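Clellance Shared Workshop
Evening course: Building and Programming a Tabletop Arm
Handout 4: Placing an object in a bowl, simulation before hardware
Instructor: Yurani Paucar. Bench support: Nestor Talavera.
Revised May 29, 2026

Read sections 1 through 4 before the session. Section 6 is bench work and needs a partner. Bring the joint limit sheet from Handout 3, filled in.

1. The task

Hold a small ball in a parallel gripper, move it over a bowl, lower it, open the fingers, withdraw. The bowl has one neighbor on the table, and the neighbor must not be touched. 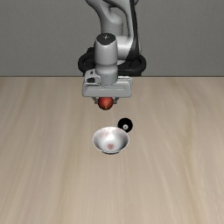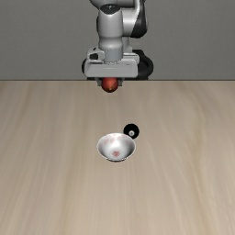

Simulated arm with the red ball held clear of the table; white bowl and black disk beneath.

The task is divided into five phases: grasp, lift, transfer, release, retreat. Each phase has an entry condition and an exit condition. The program may not enter a phase until the exit condition of the one before it has been met. Write both conditions in plain words at the top of each function before writing any code. Programs turned in without them will be returned.

2. Coordinate frames

Three frames are used in this course.

Base frame. Origin at the center of the mounting plate, z up, x toward the front edge of the table. All stored waypoints are in this frame.

Tool frame. Origin midway between the fingertips, z along the approach direction, y along the line on which the fingers open and close. If the gripper is changed, this frame changes with it and has to be measured again.

Bowl frame. Origin at the center of the rim, z up. Release height is given in this frame and nowhere else. A release height given in the base frame will be wrong as soon as the bowl is swapped for a taller one.

The usual mistake in week one is to put the tool origin at the wrist flange. The arm then drives the fingers into the table by the full length of the gripper. In simulation this shows up as a contact warning. On the bench it bends a finger.

3. Release height

Too high and the ball bounces out. Too low and the open fingers hit the sloping wall on their way apart. Work out the lower limit first.

Let w be the full outside width of the fingers when open. Let r be the inside radius of the bowl at height h above the inner base. For a conical bowl, r grows in a straight line with h. With the gripper centered, the fingers clear the wall when w/2 is smaller than r at the height of the fingertips, less a margin. Use 3 mm for the margin in simulation and 5 mm on the bench.

Check both the width and the depth of the fingers. A finger that clears along y can still touch with a corner, so the safe test uses the half diagonal of the open footprint in place of w/2.

The upper limit is found by trial. Drop the ball from the planned height 12 times in simulation with the center of the bowl shifted a little each time. If any drop leaves the bowl, lower the release by 2 mm and repeat the full set. Do not count a ball that rolls up the wall and settles back as a failure.

4. Clearance from the neighbor

An object standing close to the rim limits the approach. The default transfer path is a straight line at constant height from the lift point to a point over the bowl. It is safe only if the lowest part of the gripper and ball together stays above the tallest object under the path. Add the radius of the ball and whatever part of it hangs below the fingertips. Students often forget the second term.

The retreat is vertical until the fingertips are 40 mm above the rim. No sideways motion and no wrist rotation before then.

Collision shapes: the bowl must be built as a hollow shape. A convex hull laid over a bowl closes its mouth, and the ball will sit on an invisible lid at rim height. Dalva Quintana's notes from the October course recommend splitting the wall into 14 flat wedges around a small floor piece. This is coarse enough to run quickly and smooth enough that the ball does not catch on the seams. The visual mesh can stay as it is.

5. Physics settings

Time step: 2 ms. Larger steps let the ball pass partway into the fingers before contact is resolved, and it shoots out sideways on the next step.

Friction, finger pad on ball: begin at 0.8. If the grip holds at 0.8 and fails at 0.6, the grip force is too low. Raise the force and leave the friction alone.

Damping: set rolling friction on the ball to a small value other than zero. With zero it circles the inside of the bowl for a long time, and the settle check never passes.

Settle check: the ball counts as placed when its speed stays under 5 mm/s for 150 steps in a row and its center is below the rim plane. Both parts are required.

Cap every run at 3,000 steps after release. A run that reaches the cap is logged as a timeout, separately from a miss.

6. Bench work

Work in pairs. One partner runs the program, the other stays at the stop switch with both hands free.

a. Confirm the joint limits in the controller against your sheet. The Sarby controller loads its defaults after a power cut, and those are wider than ours.

b. Jog the arm by hand through all five phases at 10 percent speed with no ball. Watch the cable at the wrist through the full rotation. It must not tighten or rub on the gripper housing.

c. Measure the tool frame with the pointed pin. Take four readings from different wrist angles. If they disagree by more than 1 mm, tighten the finger screws and measure again.

d. Run the transfer with the ball and no bowl. Stop before release.

e. Add the bowl and run the full sequence at 25 percent speed. Then add the neighbor.

f. Log the result of each run: placed, missed, timeout, contact, stopped by hand. Hanan Nseir keeps the log template in the Hapeta folder on the shop drive.

Pads are printed in soft filament and wear at the tip. Replace them when the ridges are no longer visible. Spares are in drawer 19.

7. To turn in

Program file with phase conditions written out. One page with your lower limit calculation, including a side sketch of the bowl and the open fingers with dimensions. The simulation log and the bench log. If the two disagree on release height by more than 4 mm, add a paragraph on where you think the difference comes from and which measurement you would repeat first.

Next session: finding the bowl with an overhead camera. The bowl position will no longer be typed in by hand, so keep it in a single variable now.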